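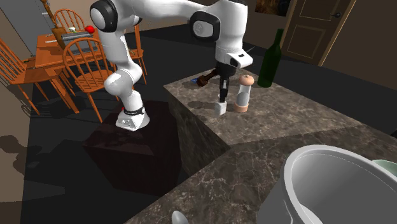
Perron kitchen model: the arm at the counter, gripper over the small white piece beside the tall shaker.

Print | E-mail

Forine Catering, Runcombe kitchen
Staff meeting on the Perron project, September 4, 2022
Chair: Aldo Bianchini
Minutes taken by the prep desk

1. Last minutes
Accepted with one fix. The cold room shelving is item 6 on the repair list, not item 5.

2. Where Perron stands
Aldo opened with the July results and he was in a very good mood, and so were most of us by the end! The arm did 1,351 practice pick-ups in the simulated kitchen over the month. All of the practice so far has been on screen. The real arm goes in at station 12, next to the dish return, once the floor plate is bolted down and the electrician has signed off.

For those who missed the first talk: the plan is for the arm to take over putting the counters back in order between services. It picks up what's been left out, sets it down where it lives, and leaves the washing and the wiping to us. The model kitchen is cluttered on purpose, with shakers, a bottle, a pot and so on left where people really do leave them. Aldo said he wants it messier still and asked everyone to send him their worst counter. (Pastry has already offered.)

Small things close together are still the hard part. A shaker next to another shaker is a lot tougher than a mug by itself. The Flolleo software now lets us mark an item as "leave alone," and this can be done from the tablet by anyone on shift without calling the office. There was a real cheer for that one.

3. What changes for the late crew
This took up most of the hour, and it was a great discussion. The late crew has been doing the reset by hand after the last service, usually tired and usually in a hurry. Under the new plan one person per late shift becomes the station lead. That person starts the run, watches it, and handles anything the arm won't pick up. The others go straight to dishes and floors and should get out earlier.

Hours were asked about right away. Aldo repeated what is in the July letter: no late shift is being cut this year, and time saved on the reset goes to prep training for whoever wants it. He was asked to put the same thing in writing for next year and said he would take that to the owners. Several people said they'd love the knife skills course and had been asking for it forever.

Station lead pay was raised too. Not settled. See actions.
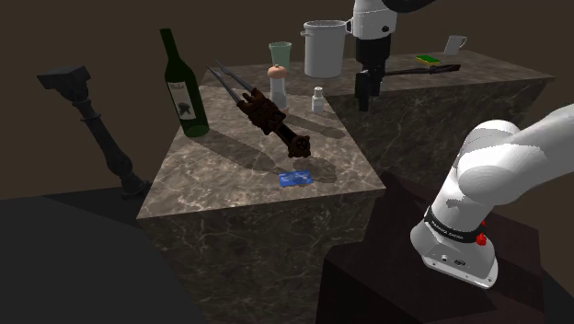
Senthil Palaniappan said he was all for the arm but wanted the late crew to have the last word on when it runs. If the lead thinks the station is too crowded, the run should wait, and there should be no note in anybody's file for it. He also said that the people who know the counters best are the ones closing at night, so they ought to be the ones writing the list of where things go.

Strong agreement around the table. Aldo said yes to both on the spot, and the place list will be written by the late crew, with the office typing it up and nothing more. Somebody suggested a first version on the back of the rota, and it was started before the meeting was over.

4. Training
Each session is short and hands-on. You run the model kitchen on the big screen, stop the arm in the middle of a move, start it again, and mark an item as "leave alone." The dish crew tried it during the break last week and had to be pulled away from it, which bodes well. Sessions are paid and happen during normal hours. A budget of $530 has been set aside for cover while people are off the floor.

Anyone who would sooner not be a station lead can say so and stay on their present duties.

5. Noise and space
The lane by the dish return gets narrower. Carts will have to go around by the cold room. Tape to be laid down first so we can try the new route with full carts before anything is bolted.

6. Any other business
The ice machine is leaking again. Lockers: please take your own padlock home if you are not using it.

Actions
Aldo: written answer on hours for next year; station lead pay.
Senthil: collect the late crew's place list and bring it to the office.
Prep desk: sign-up sheet for training, on the board by the time clock.
All: photos of messy counters to Aldo.

Next meeting to be posted on the board.

Print this page | E-mail this page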